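Alar 更衣室储物柜系列(运动队及体育场馆用)

Alar 是 Casado 为球队更衣室、训练基地和公共体育馆生产的敞开式储物柜。整个系列共用一套柜体结构,按宽度和配置分成三个型号,可以单独摆放,也可以连成一排靠墙安装。柜子出厂时已完成主体组装,现场只需要调平、连接和固定。

本页介绍各型号的区别、材料、尺寸、选配件、安装条件、订货方式和保养办法。如果您要更换的是带门的公共储物柜,请看 Tallstead 系列,那是另一种产品,隔板和锁具都不能与 Alar 通用。

适用场所

Alar 主要针对有固定队员名单的更衣室设计。每个人有自己的位置,装备挂在明处通风,贵重物品放进上方带锁的小柜。足球、橄榄球、冰球、手球、篮球队用得最多,田径和赛艇俱乐部一般选窄柜。

人员流动大的场所,例如对外开放的游泳馆和健身房,不建议把 Alar 作为唯一的储物设备。敞开的挂衣区不能上锁,只有顶部小柜和座箱可以锁。有些场馆把 Alar 放在队用更衣室,走廊里另配带门的公共柜,这样搭配没有问题。

室外看台下方的更衣室可以使用,前提是房间有门窗,雨水不会直接打到柜体。完全露天的位置不在保修范围内。

型号

Alar S:窄柜,单柜宽 600 毫米。配一个顶部小柜、一根挂衣杆、两个侧钩,下方为敞开的鞋架,没有座箱。适合青年队、田径队,或者房间面积有限的俱乐部。

Alar M:标准柜,单柜宽 750 毫米。配一个顶部小柜、一块可调搁板、一根挂衣杆、四个侧钩和一个翻盖座箱。多数成年队选这个型号。

Alar L:宽柜,单柜宽 900 毫米。在标准柜的基础上加宽座箱,挂衣区分成左右两格,右格有头盔架。冰球、橄榄球等护具较多的项目请选宽柜,标准柜放不下成套护具。

三种型号的高度和深度相同,可以混排。混排时请把宽柜放在一排的两端或转角旁边,中间放标准柜,这样柜顶的装饰条接缝比较整齐。

尺寸

柜体高度:2,000 毫米,不含调平脚
调平脚可调范围:10 至 35 毫米
柜体深度:座箱以上 550 毫米,座箱处 700 毫米
座面离地高度:450 毫米
顶部小柜内高:382 毫米
顶部小柜内深:500 毫米
鞋架离地净高:150 毫米

顶部小柜的内部高度在三种型号里都一样,宽度随柜体变化。头盔、药包、洗漱包可以直接放入。长度超过柜深的物品不能放进小柜,球杆和球拍请用选配的竖杆夹。

房间净高低于 2,150 毫米时,柜顶铭牌没有安装空间,需要改为门板铭牌,订货时请注明。

材料和结构

侧板、顶板和背板为冷轧钢板,厚 0.9 毫米,折边后焊接,表面静电喷塑。所有外露边缘都折成双层,手可以碰到的地方没有裸露切口。背板上下各有一排通风孔,孔的位置与墙面通风管道无关,不需要对齐。

座箱盖板有两种:实木拼板,刷水性清漆;或者整块高密度聚乙烯板。木板坐感较暖,磨损以后可以打磨重刷。聚乙烯板耐水,可以用水管冲洗,冰球馆和水上项目请选这一种。盖板下方有缓冲铰链,翻起后停在 85 度左右,松手不会自己落下。

挂衣杆为不锈钢管,两端用螺栓穿过侧板固定。侧钩为铸铝,双头,每个钩的上头挂衣服,下头挂包。

门板只用在顶部小柜和座箱前面板。顶部小柜门为右开,左开需要在订货时说明,到货以后不能改。

颜色

柜体标准色共 11 种,包括白、浅灰、深灰、黑、藏青、宝蓝、酒红、正红、墨绿、草绿和橙。门板可以与柜体同色,也可以选另外一种标准色,不加价。

俱乐部需要专用队色的,请提供 RAL 色号。没有色号的,可以寄一块实物样布或旧门板,我们按样配色并寄回喷涂小样。请在小样背面签字后寄回,工厂收到签字小样才会排产。屏幕上看到的颜色和照片里的颜色不作为验收依据。

同一房间分两次订货的,请在第二次订单里写上第一次的订单号,工厂会查当时的涂料批次。批次不同会有轻微色差,浅灰和橙色比较容易看出来。

锁具

标准配置为凸轮钥匙锁,每柜两把钥匙。整间更衣室可以配一把总钥匙,由管理人员保存。

可以选配的锁具有:

机械密码锁,四位,不用电池。管理人员可以用总钥匙查码和重设。

挂锁扣,只提供锁扣,挂锁由队员自备。

电子锁,刷卡或手环开启,每把锁用两节五号电池。电量低时锁面指示灯变为红色,这时仍然可以开锁,请在一周内更换电池。

电子锁需要与场馆现有的门禁卡兼容。请在询价时告诉我们卡的类型,或者寄两张空白卡供测试。卡片测试不收费,结果会写在报价单上。

顶部小柜与座箱可以用同一把钥匙,也可以分开。球队租用场地、座箱归场馆管理的情况下,一般选分开。

选配件

号码和姓名铭牌:亚克力面板,插入式,队员更换时抽出纸卡即可。也可以做成激光雕刻铝牌,不可更换内容。

竖杆夹:装在侧板外侧,每个夹子固定一支球杆、球拍或训练杆。

充电盒:装在顶部小柜内侧,含一个插座和两个 USB 接口。需要由持证电工接线,线从柜顶后方的预留孔引出。

座垫:泡棉加人造革,魔术贴固定,可以印队徽。

鞋盘:聚乙烯托盘,放在鞋架上接泥水,可取出冲洗。

转角填板:两排柜子呈直角摆放时使用,宽度按现场尺寸裁切。

柜顶斜板:防止在柜顶堆放杂物。斜板与柜顶铭牌不能同时安装。

干燥风管接口:背板上方开圆孔,接房间已有的暖风系统。风机和管道不在供货范围内。

更衣室布置建议

两排柜子面对面摆放,座箱前沿之间至少留 1,500 毫米。冰球队和橄榄球队请留 1,800 毫米,队员坐着穿护具时腿要伸开。

门口两侧各空出一个柜位,用来放饮水机、毛巾车或垃圾桶。画图时常常漏掉这两样,安装以后再移动柜子会很麻烦。

战术板所在的墙面不要排柜子。如果房间只有三面墙可用,可以把战术板挂在门的对面,两侧排标准柜,余下的宽度用填板补齐。

理疗床请离柜子 900 毫米以上,座箱盖翻起时不能碰到床沿。

地漏上方可以放柜子,但要保证鞋架下面能够伸手清理。坡度大于百分之二的地面请提前告诉我们,需要换加长调平脚。

询价和订货

询价时请提供以下资料:

房间平面图,手绘也可以,注明墙长、净高、门窗、插座、暖气和地漏的位置。
需要的柜位数量和运动项目。
柜体和门板颜色。
锁具类型。
收货地址,是否有电梯,楼梯和门的最小净宽。

负责 Alar 排布和报价的是 Itziar Ortuño。收到平面图后,她会回一份柜位图和报价单,柜位图上每个位置都有编号,铭牌和钥匙也按这个编号制作。请仔细核对编号顺序,默认从进门左手边开始,顺时针排列。

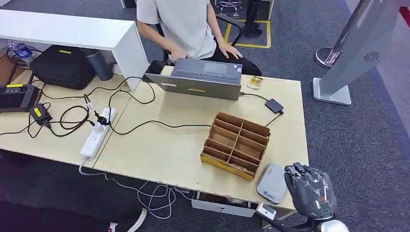 确认和排产

柜位图确认后,请在图上签字并注明日期,连同订单一起发回。签字以后修改颜色、开门方向或柜宽,需要重新报价。修改铭牌文字不受此限制,发货前都可以改。

标准色订单的生产时间为六周,专用色为八周。工厂 July 最后两周停产检修,跨越这段时间的订单交期顺延两周。赛季开始前需要交货的球队,请在春季确认柜位图。

价格有效期写在报价单首页。本页价格说明更新于 2024-08-18,此前发出的报价单按单上所写的日期执行。

运输和收货

柜子直立装在木托盘上,每托两个标准柜,或者三个窄柜,或者一个宽柜。外面有纸护角和缠绕膜。座箱盖板、挂衣杆和锁具另外装箱,箱子上写有柜位编号。

货物由 Bondton 仓库发出。标准运费包括送到建筑物门口,不包括搬运上楼和拆包。需要送到房间内的,请在询价时说明。

收货时请在送货单上记录外包装的破损情况,并在两个工作日内通知我们。喷塑面的轻微划痕可以用随货的补漆笔处理,凹陷的门板和侧板由我们更换。

安装

安装需要两个人。标准柜每个重 58 公斤,请勿一人搬动。

先从转角或最长的一排开始。把第一个柜子放到位,转动调平脚,用水平尺检查前后和左右方向。然后放第二个柜子,对齐前沿,用随货螺栓从内侧连接侧板。整排连接好以后再拧紧,不要边放边拧死。

每个柜子的背板上方必须用两个膨胀螺栓固定在墙上。墙体为砖或混凝土时,使用随货螺栓。轻质隔墙请先在墙内加横撑,或者向我们索取落地固定件。没有固定的柜子不能投入使用,座箱盖翻起时柜体重心会改变。

最后装盖板、挂衣杆、锁具和铭牌。

岛式摆放,即两排柜子背靠背放在房间中央时,需要用地脚固定件。这种件单独订货。

清洁和保养

日常用湿布加中性清洁剂擦拭,擦完用干布收水。不要用含氯漂白剂和钢丝球。更衣室需要消毒的,请用含醇类或季铵盐的产品,按产品标签稀释。

座箱内部每周打开通风一次。队员休假期间请清空座箱并把盖板翻起。

木盖板每年检查一次漆面,发白或起毛的地方用 240 目砂纸打磨,补刷两遍清漆,间隔四小时。

铰链和锁芯每个赛季结束后加少量干性润滑剂,不要用普通机油。

墙体固定螺栓和柜间连接螺栓每年检查一次,松动的请重新拧紧。

保修

柜体结构保修十年,喷塑面保修五年,铰链和机械锁保修两年,电子锁保修一年。电池、座垫和铭牌纸卡属于消耗品。

以下情况不在保修范围内:没有固定在墙上或地面上使用;自行在侧板上钻孔;用漂白剂清洗;柜体长期浸水;安装在露天位置。

停产配件从停产之日起继续供应十年。订配件时请提供座箱内侧标签上的序列号,标签在右侧板靠前的位置。

常见问题

可以只买门板吗?
可以。门板按序列号配孔位,颜色按现有标准色或原来的专用色生产。

旧柜可以回收吗?
可以安排拆除和运走,费用按数量单独报价。旧柜里的物品请提前清空。

能不能在标准柜上加装头盔架?
可以加装单杆头盔架,固定在可调搁板下面。宽柜的头盔架不能装到标准柜上。

儿童队使用,挂衣杆可以降低吗?
可以。侧板上有高低两组孔,出厂默认用高位,现场可以改到低位,需要一把 10 毫米扳手。

座箱可以坐多重的人?
单个座箱的静载荷为 200 公斤,请不要站在盖板上。

有没有样柜可以看?
有。Bondton 展厅里有三种型号的样柜,来之前请先预约。

Casado 更衣室设备 | 联系我们 | 配件订购 | 隐私说明 | © 2024 Casado 版权所有 | 返回顶部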